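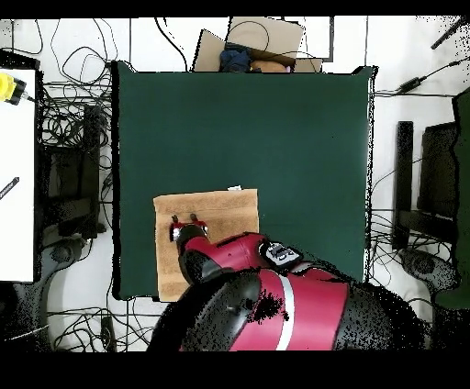
Luncombe Linen Hire supplies towels, bed linen and table linen to guest houses, holiday lets, salons and small hotels. Most of what we send out is towels, and they come in white, slate and tan. The tan ones have the slightly textured, terry-like face you see on the folded towel lying on the green mat, and they are the colour we are asked about most by salons. The answers below cover hire, deliveries, care and charges. They were last checked on Monday, November 21, 2022.

Home Linen Hire Prices Delivery Areas FAQ Contact

Help > Hire customers > Common questions

What is the smallest order you will take?

20 pieces per delivery. A piece is any single item, so a bath towel counts as one and a flannel counts as one. You can mix towels and bed linen to reach the minimum.

Do I have to sign a contract?

Weekly customers sign a six-month agreement. If you only need linen for a season or a single event you can hire without one, but the price per piece is higher and we ask for payment before delivery.

Where do you deliver?

Our own vans cover Luncombe, Tralach and the villages on the road between them. Outside that area we use a carrier and pass on the charge. Please ask before ordering if you are on an unmade track or behind a locked gate, as the carrier will not always go up to the door.

When will my delivery come?

Luncombe customers are on the early round and Tralach customers are on the afternoon round. Your day is fixed when you open the account and is printed at the top of each delivery note. We cannot give an exact time.

Can I leave the used linen outside?

Yes, if it is under cover and in the bags we provide. Wet bags left in the rain are too heavy for one driver to lift and may be left behind until the next visit. A porch, bin store or unlocked shed is fine.

Should I wash or rinse anything before it goes back?

No. Shake out sand and hair, and check for jewellery, keys and room cards. Please let very wet towels drip before you bag them. Do not use bleach on any item, coloured or white.

Which stains can you remove?

Make-up, food, wine and most body oils come out. Fake tan usually comes out of white towels and sometimes leaves a mark on tan and slate ones. Hair dye, bike oil and candle wax are often permanent. If you run a salon that does colouring, ask for the Nigam range, which is a black towel meant for that use.

What happens if something is lost or ruined?

We charge the replacement price shown on your price list, less a deduction for age. Ordinary wear is not charged. Thin patches, pulled loops and frayed hems count as ordinary wear, and we take those pieces out of stock ourselves.

A piece has arrived with a mark on it. What do I do?

Put it to one side, tell us by the end of the next working day and hand it to the driver on your next visit. We credit the hire charge. If you are short for a changeover, ring us and we will send a replacement on the next van that has room.

What is the difference between the Standard and the Unberg towels?

Standard is the lighter towel. It dries faster and takes up less cupboard space. Unberg is heavier, softer and a little larger in the bath sheet size. Both come in all three colours. We suggest Standard for gyms and pools and leave the choice to you for bedrooms.

How are towels folded when they arrive?

Bath towels are folded in thirds lengthways and then in half twice. Hand towels are folded in half twice. We can roll them instead for a small extra charge, but please give us a week's notice of the change.

Can I change my order?

Weekly orders can be changed up to noon two working days before delivery. Changes after that will go on to the following week. Reductions of more than half the usual order need a fortnight's notice.

What do I pay if I close for the winter?

Nothing, provided you tell us before the end of October and return all the linen you hold. If you keep stock over the winter we charge a monthly holding fee of 46 pence per piece.

Do you sell used towels?

Yes, in mixed bales from the Luncombe depot. They are sold as seen, mostly to kennels and garages, and cannot be reserved or delivered.

How do I pay?

By direct debit or bank transfer. Quote your account number, which is on every invoice. Drivers cannot take cash or cheques.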